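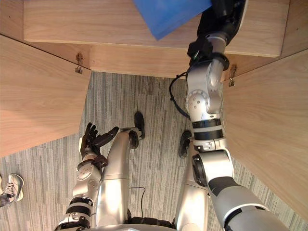 Papierkram nach Umzug: Was hebt ihr auf, was darf weg?

Nuchit
Guten Abend in die Runde! Wir sind im November nach Flumerau gezogen, und jetzt sitze ich zwischen Unterlagen, die teilweise älter sind als meine Kinder (die Gebrauchsanweisung einer Waschmaschine, die es längst nicht mehr gibt, war auch dabei). Mein Mann würde am liebsten alles wegwerfen, ich bringe es nicht übers Herz.

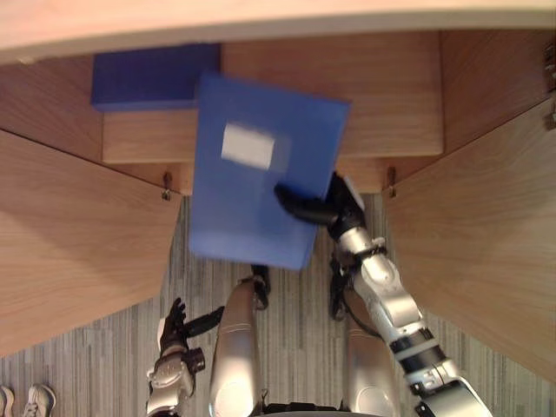
Bei Kontoauszügen bin ich besonders unsicher. Und was macht ihr mit alten Briefen? Von meiner Tante habe ich rund 900 Seiten geerbt, alles in Sütterlin, und ich kann kaum ein Wort davon lesen.

Clorum
Liebe Nuchit, erst mal herzlich willkommen im neuen Zuhause! Ich habe nach dem Tod meines Vaters einfach alles eingescannt, jeden Abend ein Stündchen mit Tee, und danach das meiste ins Altpapier gegeben. Seitdem schlafe ich besser. Die Briefe würde ich genauso behandeln, ehrlich gesagt liest die doch später keiner mehr.

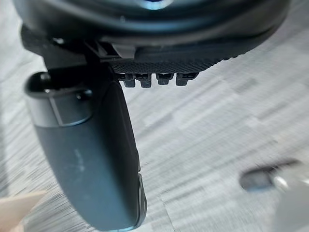
Valter Frade widerspricht da ganz entschieden: Briefe wirft man nicht weg, auch gescannte nicht! Ich bin 73 und habe die Feldpost meines Großvaters erst vor fünf Jahren richtig gelesen, mit der Lupe, und am Rand standen kleine Bleistiftnotizen, die auf keinem Scan zu erkennen waren. Nuchit, frag doch mal beim Heimatverein nach, bei uns gibt es montags eine Lesestunde für alte Schriften, da geht es sehr nett zu.

Clorum
Na gut, Valter, bei Feldpost gebe ich dir recht. Aber elf Ordner Stromabrechnungen braucht wirklich kein Mensch.

Nuchit
Danke euch beiden, ich habe beim Lesen richtig lachen müssen! Die Briefe bleiben also, die Waschmaschine darf gehen. Wegen der Auszüge frage ich noch bei der Bank nach. 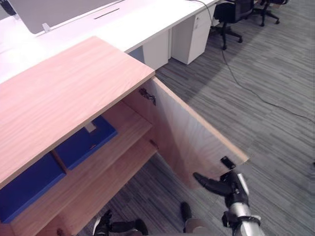 Ähnliche Themen
Sütterlin lernen mit über 60, wer macht mit?
Feuchter Keller: wohin mit den Fotoalben?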